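Re: [Ivilach-house] sorting the cloths by color
From: Amna Mughal
Date: January 8, 2025

Rukhsana, I read your plan twice and I'm still not sold.

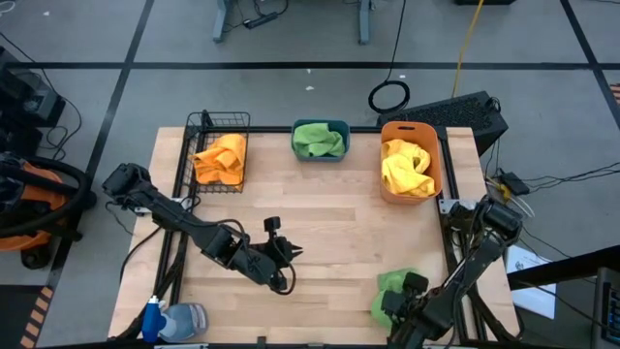
Color coding works as long as every color is easy to tell apart. Orange and yellow, fine. But we'd have a green cloth in the teal bin and a light green one that somebody has to find a home for, and I can't tell from your message whether those are meant to be the same job. If I have to ask, the Durrani kids certainly will.

Rukhsana Hashmi wrote:
> One container per color, lined up along the back of the table.
> Orange goes in the wire basket, green in the little teal bin,
> yellow in the orange bin with the handle hole. No labels needed,
> people will pick it up in a day.

Will they? You have a yellow cloth in an orange bin and the orange cloth in a black basket. I'd swap those two before anything else. I do like the wire basket – you can see what's in it from across the room – and I'd take two more of those over any plastic bin.

Also, nobody has said who folds. In November we all agreed to fold and by the second week it was stuff and run.

As for the Pikeck set Demitz wants us to buy, $47 is a lot for boxes. Label what we have, try it for a month, then ask me again.

Amna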